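Talks > Television > Reunions and Revivals > Speaker notes

Why We Keep Asking for the Reunion
Speaker notes by Rosaire Kennedy
January 1, 2021

These are the notes I talked from, cleaned up a little because a few of you wrote in and asked. Where I wandered off I've tried to put down what I said. Slide changes are in parentheses.

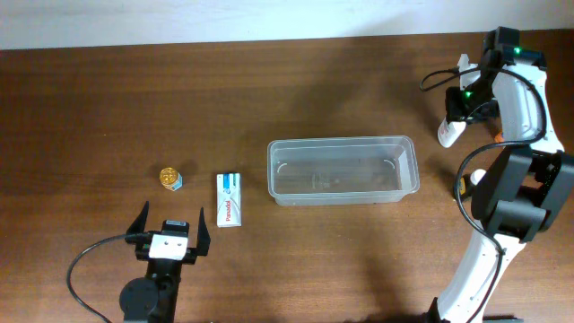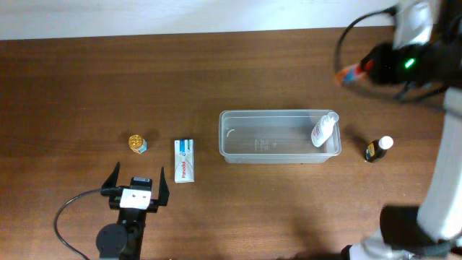
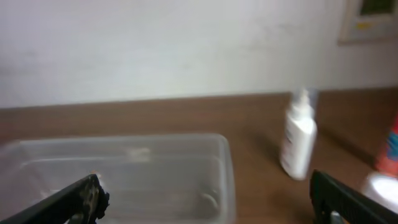 The brown tabletop and the wall behind it, three views.

OPENING (slide 1, title only)

Hi everybody. Can you hear me at the back? Great. I'm Rosaire, I write about TV for people who already watch too much of it, and I'm going to spend 30 minutes on reunion specials. I love them. I have also been let down by nearly every one I've ever sat through, and I'll be up at midnight for the next one with snacks.

Quick show of hands. Who has rewatched a teen show from their own childhood in the last year? (Wait. Look around the room. Let them look at each other.) Okay, so we're among friends.

The show I'm going to lean on tonight is Praravis. If you grew up on it you're already humming. If you didn't, it was a teen comedy about a girl who works the counter at her uncle's roller rink and secretly writes songs for a pop group that thinks she's a 54-year-old man. It started in 2000, it ran for 4 seasons, and it ended with a closed rink, a moving truck and no kiss. People are still mad about the kiss. I am people.

THE HAIRCUT PROBLEM (slide 2)

You know how this goes. Somebody from the old cast gets bangs, or posts a photo in a jacket that looks a bit like the jacket, and by lunch there are headlines asking if it means something. Last September it was Montserrat Ortuño, who played Dell. She put up one picture of a pair of white roller skates with orange wheels. No words, just the skates. My phone practically fell off the kitchen counter.

I'll confess I wrote one of those posts. I wrote it in my pajamas. I had a theory about the wheels (orange in season one, blue after the break, so orange meant a prequel, obviously) and I was so sure of it that I called my sister.

She was selling the skates. They were on an auction page the next morning. They weren't even from the show!

(Pause for the laugh. If there isn't one, keep moving.)

I went back later and read my comments, though, and they were lovely. People were telling each other where they watched it, who they watched it with, which episode they had taped over a family wedding. A whole lot of them barely mentioned the skates. I think about that thread more than I think about the finale.

WHAT WE SAY WE WANT (slide 3)

Ask a fan and they'll say, I want to know what happened to them. Did Dell get to sing her own song? Did Marcus come back from Ohio? I believed that about myself for years.

Then the Guvia special came along. Some of you remember Guvia, the boarding school one with the greenhouse. Same network block, same theme-song guy. They got everyone back, they had a proper script, and they answered every question we had. Who married whom, who runs the school now, what was buried in the greenhouse. I watched it with a list on my lap and I ticked off every item and felt absolutely nothing. It was like getting a very thorough email.

The part I've gone back to is four minutes near the end, when the credits have started and two of the actors forget they're being filmed. Clifford Lemieux is trying to remember the dance from the harvest episode. He gets it wrong. Zachary Lapointe gets up and shows him, also wrong, in the other direction. I've seen that bit more often than I've seen some of my cousins.

(Play the clip here if the sound is working. If not, do the dance. I did the dance.)

THE COUCH (slide 4)

So there are two ways to do it, the Script and the Couch. With the Script everyone puts the costumes back on. With the Couch they sit in a semicircle on the rebuilt set and somebody hands them a prop and they cry.

I'm a Couch person and I'll defend it. The Couch lets people be the age they are. A man in his forties doesn't have to pretend he still skates to school. And you get stories! You find out the rink was freezing and they all had hand warmers in their name tags. You find out the uncle, the wonderful Neville Inskip, couldn't skate one bit and did every scene from behind the counter holding on to the popcorn machine. Go back and watch his hands. He never lets go of it.

What I can't stand is a Couch with a host who's in a hurry. If someone starts a story, let them finish it. I don't need the quiz round.

(Check time. If over, skip the next slide completely.)

THE RECAST (slide 5)

I did skip this one on the night, so a short version. When a show comes back with new kids and one old face in the doorway, give the new kids something of their own within the first episode. Ernex did this beautifully. The old lead drives the bus, she gets about three good lines an episode, and she's never once the answer to the problem. My niece watches it and has no idea there was ever an older one. She thinks the bus driver is "just funny."

WRAPPING UP (slide 6, the rink sign)

Will there be a Praravis reunion? I don't know. I get asked every week and I have no inside track, I have a laptop and a lot of feelings. If it happens I'd like it on the Couch, with Neville near some popcorn, and I'd like Dell to sing the song through to the end without anybody cutting to a reaction shot.

And yes, I'd take the kiss.

Questions, and there's coffee out in the hall. The theme song quiz sheets go in the box by the door.

COMMENTS

GörtzFan: You left out the Görtz Christmas special, which was a Couch AND a Script and somehow the worst of both. Still watched it twice.

denise_m: I was in the second row and can confirm she did the dance. The sound was working fine.

rinkrat: The wheels were orange in season two as well, up to the power cut episode. Sorry. Great talk!

Paulette: I'm one of the people who taped over a wedding. It was my own. We're still married and he knows all the words now.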